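Routing and Securing the External Cables on a Tabletop Arm

Cell notes, Dundanen bench, part 4 of the setup series

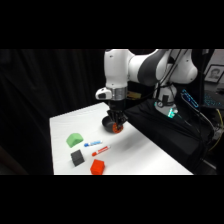
Most of the stoppages logged on the bench cell over its first months were cable faults. The arm, the gripper and the controller gave very little trouble. The gripper lead failed twice at the same spot, close to the wrist, and one sensor cord was pulled out of its socket when the base joint turned further than the cord allowed. The procedure that follows replaces the original routing and takes one person an afternoon.

It applies to a six-joint arm on a fixed base with the gripper and wrist sensor cables run along the outside. Arms with internal cabling need only the section on the base.

What you need

Hook-and-loop straps, 20 mm or wider
Two or three snap-on cable clamps sized to the arm links
Side cutters
A soft tape measure
Masking tape and a marker
Isopropyl alcohol and a lint-free cloth

Do not use nylon zip ties on moving sections. They bite into the jacket when the bundle flexes. They are acceptable on the fixed side of the base.

1. Make the cell safe

Open the gripper and remove whatever it is holding. Clear the parts off the table. Move the arm to its service pose, with the wrist at chest height and the elbow clear of the table edge. Power down at the controller, wait for the base indicator to go dark, then lock the supply switch. Do not work on the bundle with the arm merely paused. A protective stop can be cleared from the pendant by someone who cannot see you.

2. Strip and inspect

Label each cable at both ends with masking tape before anything is unplugged. Remove the old straps and let the bundle hang free.

Run each cable through your fingers from wrist to base. You are looking for flat spots, shiny patches, twists that will not relax, and soft sections where the inner conductors have started to break. Replace any cable with a soft section, even if it still passes a continuity test. Wipe the links where the clamps will sit and let them dry.

3. Fix the wrist end

The wrist needs the most slack for its size. Turn the last joint by hand, using the brake release, to the middle of the range your programs use. Plug in the gripper cable and form one loose loop behind the flange. The loop should stay clear of the fingers and of the sensor's field of view at both ends of travel.

Strap the loop to the last rigid link, never to the tool itself. A strap on the tool passes the full twist of the joint into a few centimeters of cable.

4. Set the loops at the joints

Work back from the wrist toward the base. At each joint:

Place a clamp on the link before the joint and another fixing point on the link after it.
Bend the joint to the position that pulls the cables tightest.
Feed enough slack between the two points that the bundle still sags by a finger's width.
Return the joint to the opposite end and check that the loop does not drop into a pinch point.

Our elbow loop measured 27 cm between fixing points. Take that figure as a starting value only. The length depends on link diameter and on where the clamps sit.

Keep the bundle on one side of the arm all the way down. The first version crossed over at the shoulder, and the crossover was where the jacket wore through. Straps should be snug enough to hold position and loose enough that a single cable can be slid through by hand.

5. Secure the base

The base joint turns the whole bundle, so leave one generous loop between the shoulder and the base connectors. Past the connectors nothing should move. Fix the cables to the mount within a hand's width of the sockets, then lead them away from the table.

If the equipment under the arm is covered with fabric, pull the cover down and fasten it before routing. Loose cloth gets drawn into the loop as the base turns. Leave any ventilation openings on the controller uncovered. Run network and power leads separately where there is room.

6. Test

Restore power and release the brakes. Jog one joint at a time at the lowest speed, through the full range your programs use, with a hand near the stop button. Watch the loop belonging to that joint and the ones on either side.

Then run the normal pick program without parts at reduced speed for 100 cycles. Stop and look at every clamp. One that has crept along its link needs a smaller insert. Repeat at full speed with parts on the table.

Check the tool center point before returning the cell to use. A tight bundle can load the wrist enough to upset force readings, and a payload setting made with the old routing may need to be redone.

Upkeep

Inspect the wrist loop weekly and the whole bundle monthly. Retire the gripper cable on a schedule; we change ours every November whether or not it shows wear. Keep one labeled spare in the drawer with the clamps.

Part 5 covers the wrist sensor mount and its calibration.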